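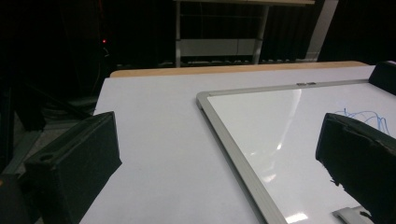
Figure 3. View between the fingers, with the whiteboard at an angle on the table.

4.2 Board pose estimation

The planner needs the pose of the board in the table plane. Glare on the writing surface broke the first line detector (Wolto), so the Passka node now fits lines to the aluminium rail only and masks both fingers. Marker strokes are ignored. The corner estimate is filtered over 7 images – shorter windows gave visible jitter in the planned path.

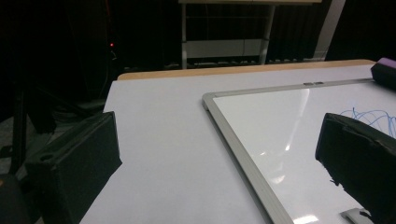 Figure 4. Blue marker strokes partly hidden by the right finger.

Occlusion handling was written by M. Lapointe.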